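**Thread: Tablecloth creep on a low table, tray will not stay square**
Board: Workrooms & Surfaces

---

**q_quan**

I have a low table with a checkered cloth on it. On the cloth I keep a gray tray with a raised edge, and whatever I'm working with goes in the tray or next to it. The cloth is larger than the top and hangs over the edges. Nothing holds it down apart from two small plants at the right side.

The problem is drift. Over a session the tray rotates and the cloth goes with it. The squares make it easy to measure, which is the only reason I kept the pattern. From a clean start I get nearly 300 mm of accumulated slip at the far edge by the time I stop, mostly in one direction. I reset it by hand and it starts again. 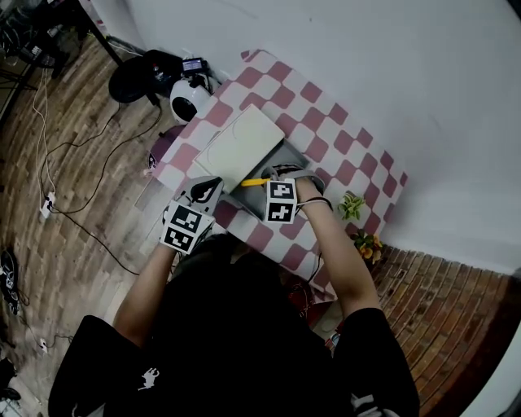

Table is a Brernwood, the short one, bought used. The top is slick under the cloth. I have tried a heavier cloth and taping the underside at the corners. The tape held for three sessions and then rolled up. I would prefer to keep a cloth on it, as the bare top shows every mark and small items skate on it.

Requirements:

- has to come off for washing
- no clamps on the front edge, my forearms rest there
- tray must remain removable

What are people using between cloth and top?

Quyên Quan

---

**dado_blank**

Open-weave non-slip liner, the kind sold for drawers. Cut it smaller than the top on all sides so it doesn't show or bunch where the cloth folds over. One piece, no seams under the tray.

The plants are doing very little. They pin one side only, so the cloth pivots around them. You would expect rotation from that setup, and rotation is what you describe.

---

**q_quan**

Pivoting around the plants fits. The drift is always largest at the end away from them. I'll move them off before I change anything else, so I only have one variable.

---

**Huỳnh_b**

Disagree with the liner. On a slick top it grips well for a while and then leaves a grid print, more so in a warm room. I had to refinish a shelf over it. Use a thin felt pad full size, stitched or snapped to the cloth at the corners. Felt has lower peak grip but it stays constant.

Also consider that you might not need the cloth under the tray at all. Tray direct on the top with four rubber dots, cloth cut as a border around it. Looks odd, works.

---

**dado_blank**

Felt on a slick finish is close to a furniture slider. People put it under chair legs so chairs will move. The print you got was the liner reacting with that particular shelf finish. Lift it weekly and it does not happen.

---

**Huỳnh_b**

Chair legs carry a small contact area at high pressure. A full-size pad under a loaded cloth is a different case. I have had one down since December with no measurable movement.

---

**marlow547**

Both of you are treating the cloth-to-top interface. Check tray-to-cloth first. If the tray has a flat base it will drag the cloth whenever something is pushed against the rim. Test: mark the tray corners on the cloth with chalk, work as usual, then look at whether the tray has left its marks. If it has, the liner goes under the tray. If it has not, it goes under the cloth.

---

**q_quan**

Ran the chalk test twice. The tray stays on its marks. The cloth moves and takes the tray with it. Plants were off the table for the second run, and slip was about half of what I had before, with almost no rotation. So dado_blank was right on the pivot.

Ordered a liner and a felt pad, both Gandance, both sold by the roll. Will do three sessions on each and report.

Second question while I have people here. The white rectangular piece I keep on the tray has a shallow curved outline pressed in near one end, and I have trouble seeing it when I need to line something up with it. From most angles the surface reads as blank.

---

**marlow547**

That's lighting, start a new thread or post the room. A shallow relief in white on white needs light from the side. Overhead light flattens it out.

---

**q_quan**

Keeping it here, it's the same table. 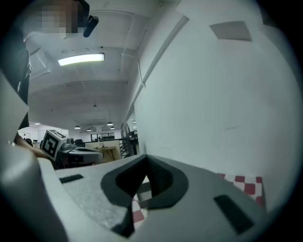

Room lighting is all from above and I am not allowed to rewire. I have a desk lamp on order but no decision on where it goes. The walls are white, so I assume I get a fair amount of fill from them too. The fluorescent fixture is mounted flat against the ceiling, so it can't be tilted, and I don't see a simple way to shade it. There is conduit running along the join of the wall and ceiling on one side. It is the landlord's and I would rather not hang anything from it.

---

**marlow547**

Leave the conduit alone, agreed. You don't want a lamp up there anyway. Put it at table height, beam nearly parallel to the top, aimed across the curve and not along it. Start at the left end and move it until the outline throws a shadow. Distance matters less than angle.

The exposed beams will break up some of the overhead light but not enough to help you.

---

**Grirnitari**

Cheaper option: soft pencil rubbed lightly over the raised line, wipe the flat. You get a gray outline that stays readable under any light. Comes off with an eraser.

---

**Huỳnh_b**

Do not do this if the piece goes back and forth onto a washable cloth. Graphite transfers. I have a pale cloth with a permanent gray corner from exactly that.

---

**Grirnitari**

Only if you leave excess on it. Wipe it properly.

---

**q_quan**

I'll skip the graphite. The white squares on this cloth already show everything.

Results on the pads, three sessions each, plants off:

| Setup | Slip at far edge |
|---|---|
| Cloth only | 140 mm |
| Felt, snapped at corners | 35 mm |
| Liner, one piece | under 5 mm |

Liner wins on this top. No print yet, but the trial was short. The felt version was easier to take off for washing and I can see why someone would accept the extra movement.

The lamp at the left end works with the beam low. It has to come down below the rim of the tray before the outline shows, so I now raise the white piece on a scrap of card to clear it.

---

**Huỳnh_b**

Check under the liner in a month. My print took about that long to appear.

---

**dado_blank**

Or lift it weekly, as stated.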